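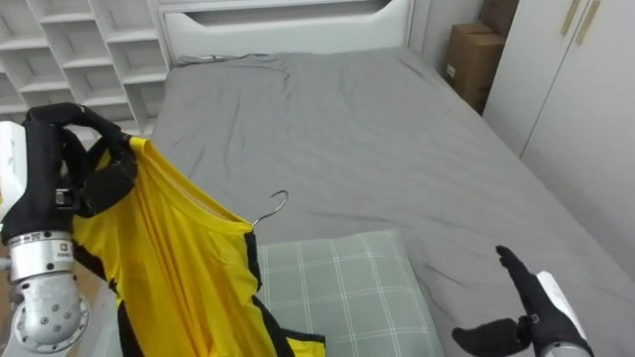 Altlow club gathers its old yellow kit for March sale

2018-12-24

The Altlow Rovers are calling in their old clothes. The club is moving to a new green uniform next season, and before that happens it wants as much of the yellow and black kit as it can get back, to be sorted, repaired where needed and sold in March.

Jerseys, sleeveless training tops and jackets are all being accepted. Drop-off is at the home of former team manager Mererid Morris on Skorik Street, where an upstairs bedroom has been given over to the job.

"People kept asking me what to do with theirs," Morris said. "Some had them in the attic and some were still wearing them to paint the fence. I said bring them to me and I'll find a hanger."

The club's target is 200 pieces. Money from the sale will go toward the changing rooms at Lalura Field, where the benches and the hot water system are due to be replaced. Last year's spring sale, which was mostly books and kitchenware, brought in $3,088.

Clothes are laid out on the bed first and checked for pulled seams, worn collars and missing trim. Those that pass go straight onto a hanger. The rest go to Branwen Foulkes, who runs Matei Alterations on Main Street and has offered to do small repairs at no charge through the end of the winter.

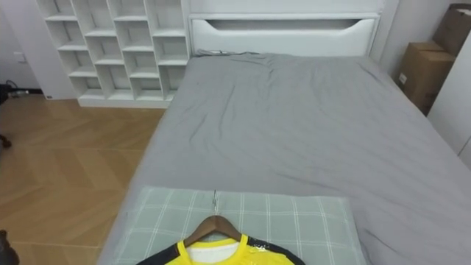
A yellow and black jersey on a wooden hanger, laid across a pillow on the bed.

Foulkes said the collars are what she looks at first. The ribbing stretches when a shirt is pulled on in a hurry, and on the older ones it has often come away from the lining at the back of the neck. That takes a few minutes to fix on a machine. Torn mesh takes longer, and she will not attempt it on a shirt that is going to be worn for play again.

She also asked that nothing be ironed before it is handed in. Two shirts that reached her had numbers melted at the edges, and both will have to be sold for parts or given away.

Heavier items such as jackets are being kept on the rack, with the overflow going into the wardrobe. Morris said she had tried folding them in boxes first but found that the black trim picked up creases that would not drop out. Hanging takes up more space, and she expects to have to move part of the collection to the clubhouse before the end of January.
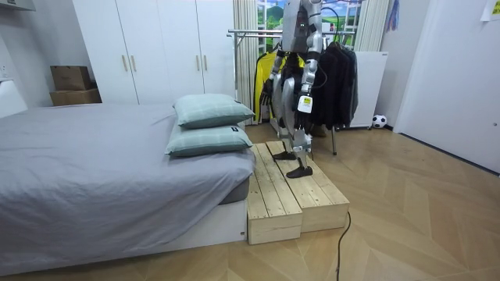 A yellow jacket on the clothes rack in the bedroom being used for sorting.

The yellow kit was picked by a vote of players when the club was re-formed after a gap of several years. Cledwyn Samuel, who played on that first team, said the choice was practical. The field had no lights and the late games often ran into dusk – yellow was the only color everybody could still see by the final whistle.

Samuel has handed in three shirts and is keeping one. He said he was not against the change to green, although he would have liked to see the old colors kept for home games.

Club secretary Rhodri Nicholas said the new uniform was chosen mainly on price. The supplier of the yellow shirts stopped making them last year, and a special order would have cost $1,868 for the senior team alone. The green is a stock color and can be topped up a few shirts at a time.

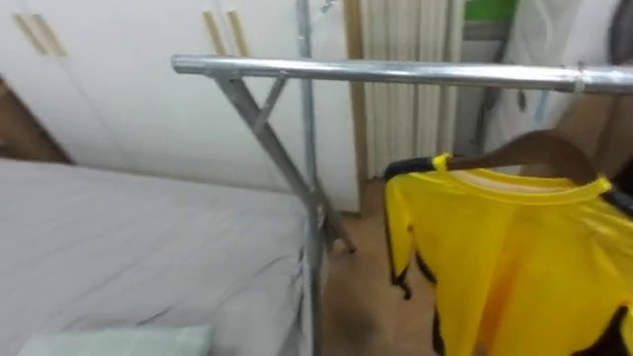 Prices for the sale have not been fixed, but Nicholas said they would be low enough for children who want a shirt to wear on the sidelines. Everything will be shown on hangers and not in piles on tables. That is partly down to Morris, who thinks a shirt sells better when people can see the whole front of it. With a jersey on a brown wooden hanger, the pale band at the collar and the black trim down the shoulder and sleeve show up well against the yellow, and she would like the clubhouse display to look much the same. The club is short of wooden hangers and would be glad of any that households can spare. Wire ones are fine for the sleeveless tops.

One set of shirts will not be for sale. A full team's worth is to be framed or stored at the clubhouse, and Beca Powell, who looks after the club's photographs, is trying to match shirts to the seasons in which they were worn. She is interested in hearing from anyone with a team picture from the early years, especially one showing the back row.

Items should be washed and may be left on the porch at Skorik Street during daylight hours, with a name attached if the owner wants the hanger back. Collection closes at the end of February.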